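Cikdale Repair and Reuse: progress report to the Zeltgate Fund
Period: October to December

Work under the grant has gone mainly into the control board strand. At the end of the period 694 boards had been received from the Jandstead depot, against a target of 500 for the half year. Of these, 400 have been cleaned, inspected and given a record sheet. The rest are shelved in date order.

Inspection is now done with the board held in a flat frame, so both hands stay free and nobody leans on the parts. The capacitors are checked first, then the chips and their pins, then the connectors along the edges. Marks left by earlier repairers are noted on the record sheet and left in place. 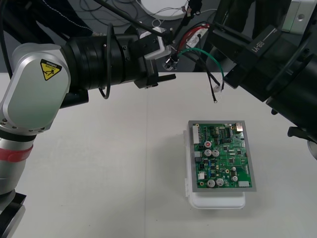

The Jandstead depot replied to our draft that the frames suit the taller boards well enough, but that the short ones slide, and it would like a second size before it sends any more of them. We agree. Duan has quoted for 20 smaller frames and the cost can be met from the tools line.

Two items are behind. The parts list for the older boards is incomplete, mostly where the print on small components has worn off. The storage racks came in November with the wrong shelves and are being exchanged.

Spending is within budget on all lines except postage, where the overspend is small and will be covered from travel.

Next period: finish the parts list, clear the shelved boards, order the smaller frames. We would be glad of a decision on moving the travel underspend before the end of January.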